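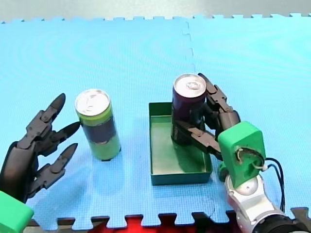

Mpho Jacobs demande si on ne pourrait pas passer tout de suite aux cartons fermés et laisser tomber les bacs, vu que la moitié des points relais n'ont pas de place pour les empiler. Bonne question, posée trois fois en réunion, je réponds plus bas.

Point d'avancement Radwan, boissons en canette, préparation des paniers

Où on en est :
Le tri par parfum est en route depuis octobre. Une canette = un bac, on vérifie la couleur avant de poser, on pose debout. Simple mais il a fallu le réécrire deux fois, la première consigne parlait de « bac du fond » et tout le monde n'a pas le même fond.

Les canettes hautes et fines restent le point délicat. Elles basculent si on les lâche trop tôt, surtout dans un bac à bord bas. Les grosses canettes classiques, pas de souci.

Tapis mousse : on garde. Moins de bruit, moins de bosses sur les fonds. À revoir quand même, les dalles s'écartent à la jointure et une canette posée pile dessus n'est pas stable. Unathi Shabalala propose de marquer une zone interdite au scotch de chaque côté du joint. Pas encore fait.

Chiffres du mois :
Paniers préparés : 200, objectif tenu
Canettes cabossées mises de côté : 12 (42 le mois d'avant)
Bacs à remplacer : 8, fendus dans les angles

La baisse des cabossées vient surtout du tapis à mon avis, mais on a aussi changé de livreur en même temps donc je ne m'avance pas trop. Nercombe livre le matin maintenant, palettes filmées plus serré — ça joue forcément.

Sur la question de Mpho : non, pas tout de suite. Les cartons Dirkis sont bien mais il faut les monter, et une fois fermés on ne voit plus ce qu'il y a dedans. Avec un bac ouvert l'erreur de parfum se voit au premier coup d'oeil. Je propose un essai sur un seul point relais, celui de Bodero, qui a demandé des cartons par écrit. Si les erreurs ne montent pas on en reparle en décembre.

Dépenses : dans le budget. La ligne bacs va être dépassée un peu à cause des fendus, compensée par la ligne étiquettes qui n'a presque pas bougé. Facture Nercombe toujours pas reçue, relancée deux fois.

Ce qui coince :
— les étiquettes de parfum se décolent sur les bacs, à changer de colle ou de modèle
— le stockage du soir, on empile trop haut faute de place
— le relevé des cassées est encore sur papier, je le recopie à la main et j'en oublie surement

Demandé pour la suite : accord pour remplacer les bacs, accord pour l'essai cartons chez Bodero. Une réponse par mail suffit, avant la prochaine commande si possible, sinon on repart sur l'ancien modèle de bac et il est fragile.

Je joins le relevé détaillé dès qu'il est au propre.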